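Public Budgeting and Grants Management
Unit 6 handout: Matching requirements and allowable costs
Instructor: Ona Urbonaitė
Revised November 21, 2019

Read this before the problem set. It assumes you have finished Unit 5 on formula and competitive grants.

1. What a match is

Many grants from a higher level of government pay only part of a project. The recipient covers the rest, and that share is called the match. A match is usually stated in one of two ways: as a percentage of total project cost, or as a ratio to the grant. Students mix these up every term. A 20 percent match on total cost means the grant pays 80 and the recipient pays 20. A match equal to 20 percent of the grant means the recipient pays 20 for every 100 of grant money, or one sixth of the total. Read the award letter and find out which base is being used before you do any arithmetic.

2. Cash and in-kind

Cash match is money the recipient spends on the project from its own sources. In-kind match is the value of goods, space or labor given to the project without a payment. Both have to be documented. For donated labor, keep signed time records and use the rate normally paid for that kind of work. For donated space, use fair rental value.

Money from one grant generally can't be used as match for another grant from the same level of government unless the law behind the first grant says so.

3. Allowable costs

A cost is tested against four questions. Is it necessary and reasonable for the project? Can it be allocated to this award? Is it treated the same way as similar costs paid from local funds? Is it documented? A cost that fails any one of these should be moved off the grant. Match costs have to pass the same tests — this is the point most often missed on the exam.

4. Case: the town of Hadcombe

Hadcombe received a grant to replace culverts on two county-connected roads. Total project cost was $528 thousand, and the match was set at 25 percent of total cost. The town therefore owed $132 thousand and the grant paid $396 thousand.

The town planned to meet part of its share with staff time. Its engineer logged 320 hours to the project, but the logs were written up in March from memory, months after the work. The reviewer disallowed all of them. The town had to replace that part of the match with cash from its general fund, and the budget had to be amended.

Hadcombe also charged the grant $1,957 for software from a vendor called Felex. The software was used by the whole public works department.
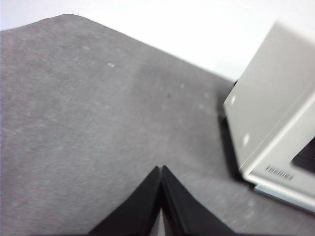
Only the portion used for the culvert project could be allocated to the award. The town had no usage records to support a split, so the full amount was moved to a local account.

5. Timing

Costs must fall inside the period of performance. An order placed before the start date is a pre-award cost and needs written approval. At the other end, obligations have to be made by the closing date and paid within the liquidation period stated in the award.

6. For next class

Read the Katsaros chapter on indirect cost rates, sections 1 and 2. Rework the Hadcombe numbers with the match set at 25 percent of the grant amount, keeping total cost the same. Bring your work on paper — we will go over it at the start of class.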